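Andholm Open Day: Kitchen Counter Demo Set

README, first release. Maintained by Lesia Mykhailiuk and Thitima Intarasuk, Stendport.

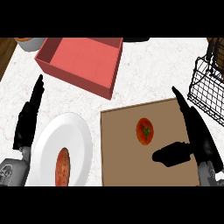

What does one episode contain?

A single run of one task, stored with the joint positions of both arms, the gripper commands, the rendered view and the text instruction given at the start.

Contents

The set holds 2,585 episodes over 11 tasks, all simulated. Of these, 549 were teleoperated by visitors during the September open day at Andholm. The rest were recorded by staff beforehand – same scenes, same controller settings.

Visitor episodes

Visitors had no practice run. Expect long pauses and repeated grasps. Failed attempts are kept and carry success = 0. The visitor_id field is a random number per session; no names or voices were stored.

Known issues

Timestamps restart at zero after a pause in the Sunday afternoon session. Use step_index for ordering.

Contact

Hanna Panasiuk, Undeck desk, Stendport.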